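April 2019

**Plultmont to repair the road surface in the Jonness quarter before the summer**

The town of Plultmont will repair the streets of the Jonness quarter this year, after a long winter in which many residents wrote to the town hall about holes and cracks. The works will begin after the school holidays in spring and should be finished by August, when the quarter has its street market. The town has put aside 800 thousand for the whole programme, and this sum also includes new drain covers and the painting of the crossings.

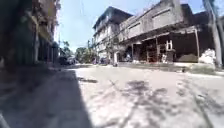
No. 32, page 7

The contract was given to the building company Begović, which also renewed the square in front of the railway station. The company will work on one street at a time, so that people who live in the quarter can always reach their homes by car from at least one side. Delivery vans will be allowed to enter early in the morning. During the day they must stop on the ring road and the goods must be carried from there, which the shop owners do not like very much. Several of them have asked the town for a small loading place near the chemist's, and the town hall has promised to give an answer before the first machines arrive.

The streets of Jonness were last repaired in a serious way when the gas pipes were changed. After that, only single holes were filled, often in a hurry and with cold material which does not stay long in the ground. In wet weather the water goes under the edges of these patches, and in the next frost they break again. Residents know this very well. In their letters they also complained about the noise of lorries which pass over the bad places at night. 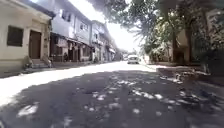 The question which has caused the most discussion is that of the trees. In the first plan, which was shown to the public last autumn, a part of the old trees had to be cut, as their roots were thought to lift the ground at the side of the street. Many people protested against this. Anyone who has walked in the quarter on a hot day knows what the leaves are worth, when the asphalt under them is in shade with only small spots of sun, and a little further on the road is almost white in the light. The town then asked the garden office Serkard to look at the roots again. Its report says that most of the damage comes from water and heavy traffic, and that the trees can remain if the digging near them is done by hand. This makes the work slower, but the new plan has accepted it.

Only 2 trees will now be removed. Both are sick, and young ones will be planted in their place when the weather becomes cooler. The office has also advised the town to leave more open earth around each trunk, so that the rain can reach the roots. Some drivers are not happy about this, as a few parking places will be lost. The town hall answers that there is enough space in the car park behind the swimming pool, where residents of Jonness can ask for a free card for the time of the works.

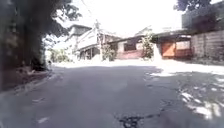 *Cracked asphalt and a dark patch in the road.*

For the buses, the changes will be small. Line 7 will not stop at the library while the street there is closed, and passengers are asked to use the stop at the post office. The rubbish will be collected as usual, but the bins must be brought to the nearest open corner on the evening before. People who have difficulty in walking can telephone the town hall, and somebody will come to take the bin for them.

The exact days for each street are not decided yet. They will be printed in this paper and will also be put on the doors of the houses one week before the work starts. Cars which are still parked in the street after that will be moved, and the owner must pay for it.

The full plan, with a map, can be seen at the town hall on the ground floor during the usual opening hours. Written remarks about the loading place and the parking can be left there until the end of the month.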